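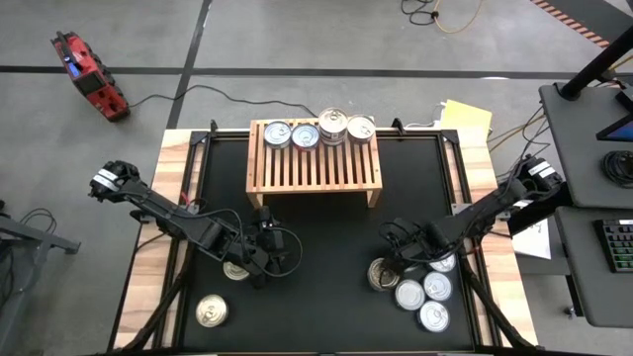
La mesa de dos brazos de Feveo, con la repisa de listones y las latas de la tarea de colocación.

El fallo que tuvo parada la célula de dos brazos de Feveo duró menos de un segundo. El brazo derecho llevaba una lata hacia la repisa, el izquierdo volvía a por otra, y a medio camino el derecho dejó de obedecer y siguió en línea recta hasta dar con la muñeca de su compañero. Se dobló un dedo de la pinza y se soltó un conector. Yvette Pelletier, responsable de integración, estaba sentada delante del monitor.

«Pulsé la parada de emergencia y no pasó lo que yo esperaba», cuenta. «El izquierdo se quedó quieto en el acto. El derecho siguió empujando un momento más. Es poco tiempo, pero se hace largo cuando tienes la mano encima del botón.»

La tarea es sencilla de explicar. Sobre la esterilla negra se reparten latas de conserva y los brazos tienen que ir poniéndolas de pie encima de una repisa de madera. El trabajo es un encargo de Ornel, una distribuidora que quiere saber si dos brazos pequeños pueden reponer estantes bajos sin vallado alrededor. Pelletier lleva el proyecto desde septiembre junto con Brayden Boychuk, que se ocupa del control.

Boychuk no estaba en la sala aquel día. Le mandaron el registro y lo leyó en casa.

«Lo primero que miré fue la corriente de los motores, porque pensé que habíamos tocado una lata sin darnos cuenta y que el brazo se había descolocado», explica. «Pero la corriente era normal hasta el choque. Lo raro estaba antes. Había un hueco en los mensajes del brazo derecho. El controlador estuvo 686 milisegundos sin recibir nada y durante todo ese rato mantuvo la última velocidad que le habían dado.»

En teoría eso no podía ocurrir. El controlador, un modelo de Kowalchuk que el equipo compró de segunda mano, tiene un temporizador de vigilancia: si pasan 100 milisegundos sin una orden nueva, debe frenar el brazo. El del izquierdo estaba activado. El del derecho, no.

«Se desactivó durante la calibración», dice Boychuk. «Cuando calibras mueves el brazo a pasos, con pausas largas, y el temporizador salta todo el tiempo. Lo normal es quitarlo, calibrar y volver a ponerlo. En el derecho lo quitamos y no lo volvimos a poner. Fui yo.»

¿Y el hueco en los mensajes? Para eso tardaron más. Durante nueve días repitieron la secuencia con el brazo a un cuarto de velocidad y la mesa despejada, y no consiguieron reproducirlo ni una vez. Cambiaron el ordenador, cambiaron el cable de datos y volvieron a cambiar el ordenador. Apareció cuando Pelletier decidió dejar las latas en su sitio y trabajar con el alcance completo.

«Con la mesa vacía el brazo no se estiraba igual», recuerda. «Para llegar a determinadas posiciones de la esterilla el codo se abre mucho, y el cable que baja por el brazo se tensaba. El conector de la muñeca tenía una patilla floja. Se tensaba el cable, se perdía la señal, y cuando el brazo se recogía volvía a estar todo bien. Si lo probabas en reposo con el polímetro, perfecto.»

Queda la cuestión del botón. La parada de emergencia cortaba la alimentación de los motores del izquierdo, pero en el derecho solo enviaba una orden de detención por el mismo cable de datos que estaba fallando. Nadie del equipo lo había elegido así. El conjunto se había montado en dos fases y al añadir el segundo brazo se copió la configuración de un ejemplo de Plosero, el software que coordina los movimientos.

«Es lo que más me molestó», admite Pelletier. «Lo otro es un descuido y una patilla floja, cosas que pasan. Pero teníamos una seta roja que para uno de los brazos era un programa pidiendo por favor. Y la habíamos probado muchas veces, siempre con la comunicación en buen estado.»
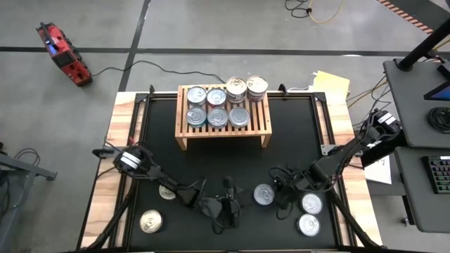
Desde la reparación, la parada corta la potencia de los dos brazos mediante un relé, sin pasar por el ordenador. El cambio trajo su propia complicación: sin corriente, los brazos caen. No pesan demasiado, pero si uno está encima de las latas las tira, y si hay una mano debajo se la lleva por delante. Boychuk quería frenos mecánicos en los hombros. De momento no los hay.

«Los pedimos y nos dijeron que para esta versión no se fabrican», dice. «Así que hemos limitado la altura a la que se mueven cuando no llevan nada y hemos puesto una norma, que es que no se mete la mano con la potencia conectada. Antes se metía. Se caía una lata, alargabas el brazo y la enderezabas. Yo lo he hecho muchas veces.»

El temporizador ya no se puede quitar desde el menú de calibración. Ahora hay un modo aparte que lo desactiva durante siete minutos y después lo repone solo, y el programa de la tarea se niega a arrancar si encuentra alguno apagado. También se añadió una comprobación de distancia entre las dos pinzas. Pelletier la considera útil pero incompleta – tiene en cuenta las pinzas y los antebrazos, y no los cables, que siguen colgando y a veces se rozan cuando los dos brazos trabajan en el centro.

Ornel recibió el informe en febrero de 2018. Pidió dos aclaraciones sobre el relé y una repetición de las pruebas con los cables sujetos de otra manera, algo que el equipo todavía no ha hecho. Los brazos han vuelto a colocar latas, por ahora a velocidad reducida.

«Me preguntan cuándo volveremos a la velocidad de antes», dice Pelletier. «Primero quiero cambiar el conector del izquierdo. Es del mismo lote.»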